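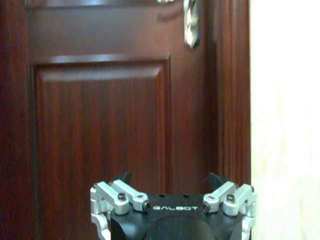 How to Clean and Revive a Dark Wood Panel Door (Without Buying Half the Store)

Updated 8th August

Every spring somebody tries to sell me a miracle polish for dark doors. I have tried a fair few of them in my house in Jarnarville, and most left a greasy film that held on to dust. A mahogany-colored door with raised panels needs very little.

What you need

Two soft cotton cloths
A bowl of lukewarm water
A few drops of plain dish soap
An old soft toothbrush
Paste wax, optional

Step 1. Dust first. Start at the top rail and work down. Dust sits on the molding around the panel, and if you wet it there you get gray paste in the corners.

Step 2. Wipe with the grain. Wring the cloth until it no longer drips. Do the panel, then the rails and stiles, then the frame. Dry each part as you go. If the cloth comes away brown, stop. That could be finish coming off, and more rubbing won't help.

Step 3. Brush out the grooves. Use the toothbrush, barely damp, where the panel meets the stile. Forget the cotton swabs people recommend. They shed.

Step 4. Clean the handle separately. Spray cleaner on a metal lever runs down onto the wood, whatever the label promises. Put a little soapy water on the cloth and dry it right away, including the plate behind the lever.

Step 5. Wax, maybe. I used Hagedorn wax on one door and a cheaper tin from Pivside on another, and after 40 days I couldn't tell which was which. Thin coat, wait 5 minutes, buff. Too much looks fine at night and streaky by morning. Mask the edge of the wall if it's painted a light color, as tinted wax leaves marks.

What about scratches?

Fine ones will look softer after waxing. They'll still be there. A matching touch-up pen can work on a deeper one, but try it on the hinge edge first, and don't trust the color on the cap. As for steel wool, I wouldn't let it near a glossy finish.

Once or twice a year is plenty. I last did mine in February.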